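Rumdale Robotics Supply
Home / Grippers / Hand-held / Kvam Two-Finger Hand-held Gripper

Kvam Two-Finger Hand-held Gripper, blue pads
Made by Nirov
In stock, ships from our Hamilton warehouse

Overview

The Kvam is a hand-held gripper with a camera mount, built for recording grasps without a robot arm attached. You carry it to the job, squeeze the trigger and the two arms close. The same finger set bolts onto the Kvam wrist unit, so whatever pads you settle on by hand can go straight over to the arm.

This listing is for the black arms with blue finger pads. The older grey pads are still sold under Spare Parts until they run out.

What's in the box

Gripper body with trigger handle
Two black arms, fitted
One pair blue finger pads, fitted
Camera bracket and screws
Hex key
Printed setup sheet

The camera is sold separately. Most customers pair it with the Jisitz wide-angle, and the bracket is already drilled for it. Other cameras will need the adapter plate.

Specifications

Arms: black, pivoting, two
Pads: blue, replaceable
Handle: right or left hand
Pad life: 2000 closes before we suggest a change
Warranty: 2 years on the body, pads not covered

How it compares with the Jisitz parallel gripper

We stock both and get asked about this a lot. Chi-keung Su and Rocío Espinoza in our workshop ran each gripper through 200 picks in September, using ordinary household bits and pieces instead of test blocks.

The Jisitz was better on boxes and anything with flat, stiff sides. Its jaws stay parallel all the way in, and it's the one to buy if you mostly handle cartons.

The Kvam was better on soft packs and on items lying against each other. The arms swing in at an angle, so the fingertips can get down beside something without shoving its neighbour out of the way. Cloth was a draw – both grippers tended to pick up two layers when we wanted one.
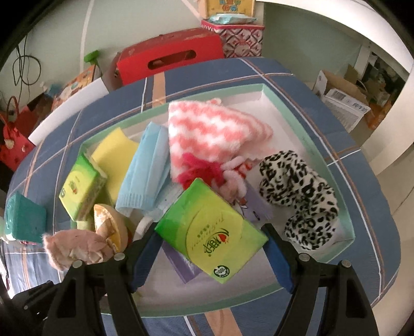
Tissue packs are a good check for pad pressure. Squeeze too hard and the pack folds in the middle, too lightly and it slides out on the lift. With the blue pads, we suggest starting on the lowest spring setting and going up one notch at a time.

Care

Wipe the pads with a damp cloth. Don't use solvent cleaners, as they harden the surface. Check the pivot screws every 200 closes for the first week, then monthly.

Questions

Email Hok-lam Cheung on the sales desk for bulk pricing or loan units. Loans are for two weeks, and you pay return freight.

Page updated Mar 31, 2023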